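Tatton Arbeitstisch nach einem Jahr: mein Bericht

19.05.2023

Ich habe lange nach einem Tisch gesucht, an dem man basteln, Pakete packen und manchmal auch essen kann. Unsere Wohnung ist klein, ein eigenes Arbeitszimmer haben wir nicht. Am Ende ist es der Tatton geworden, ein Tisch mit Metallgestell und einer Platte aus hellem Holz. Im Juni steht er ein Jahr bei uns, also kann ich jetzt etwas mehr sagen als nur den ersten Eindruck.

Deutsch ist nicht meine Muttersprache, ich bitte um Nachsicht, wenn ein Fachwort nicht ganz richtig ist.

Lieferung und Aufbau

Der Tisch kam in 2 Paketen, eines mit der Platte und eines mit dem Gestell. Die Platte war gut geschützt, nur eine Ecke vom Karton war eingedrückt. Das Paket mit dem Gestell kam drei Tage später, das hatte mir der Händler vorher nicht geschrieben.

Für den Aufbau habe ich 90 Minuten gebraucht, allein. Die Anleitung besteht aus Zeichnungen, und bei Schritt 4 ist die Querstrebe falsch herum gezeichnet. Ich habe sie zuerst so montiert wie auf dem Papier und musste dann alles wieder lösen. Der beiliegende Sechskantschlüssel ist zu kurz, mit einem eigenen Schlüssel geht es viel leichter. Die Platte sollte man zu zweit umdrehen, sie ist wirklich schwer.

Die Platte im Alltag

Ab Werk ist das Holz nur leicht geölt. Ich habe es gleich am ersten Wochenende mit dem Hartöl von Stondura behandelt, zweimal dünn, mit einer Nacht dazwischen. Danach ist der Ton etwas wärmer geworden, wie Honig, und das gefällt mir besser als vorher. Wasser perlt gut ab, wenn man es nicht stundenlang stehen lässt. Ein Rand von einer Teetasse ist trotzdem geblieben. Ich habe ihn mit feinem Schleifpapier weggenommen und die Stelle neu geölt, jetzt findet ihn nur, wer ihn sucht.

Kratzer sieht man auf der hellen Fläche weniger, als ich befürchtet hatte. Bei Klebstoff bin ich vorsichtig und lege immer eine Matte unter.

Am schwarzen Metall kann man kleine Klemmen befestigen, und in der Mitte bleibt der Platz frei für Dosen und andere Kleinteile.

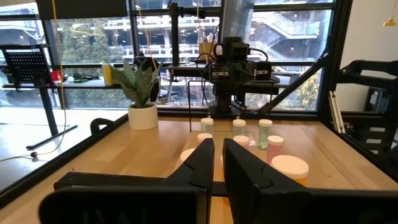 Stabilität

Beim Schreiben und Schneiden steht der Tisch ruhig. Beim Sägen von Hand schwankt er ein wenig in der Längsrichtung, auch nachdem ich alle Schrauben nachgezogen habe. Für einen Schraubstock würde ich ihn nicht empfehlen. Unser Boden ist alt und nicht gerade, deshalb sind die verstellbaren Füße für mich wichtig. Leider verstellen sie sich mit der Zeit selbst, wenn man den Tisch oft schiebt.

Vergleich mit dem Skamau

Vorher hatten wir den Skamau. Er war leichter und man konnte ihn zusammenklappen, aber die beschichtete Platte hat sich an der Kante gelöst. Wer den Tisch jeden Abend wegräumen muss, ist mit dem Skamau vielleicht doch besser bedient – der Tatton bleibt dort stehen, wo er steht.

Zubehör

Die Schublade von Minja soll laut Händler unter die Platte passen. Sie passt auch, aber die Schrauben waren für mich zu lang, ich habe kürzere gekauft. Eine Schublade vom Hersteller selbst gibt es nicht, das finde ich schade.

Mein Urteil

Ich gebe vier von fünf Sternen. Einen Stern ziehe ich ab für die Anleitung und die Füße. Das Holz ist schön und lässt sich reparieren, das war für mich der Grund für den Kauf. Einmal im Jahr möchte ich nachölen, der nächste Termin ist bald. Falls sich danach am Fleckenschutz etwas ändert, ergänze ich den Bericht.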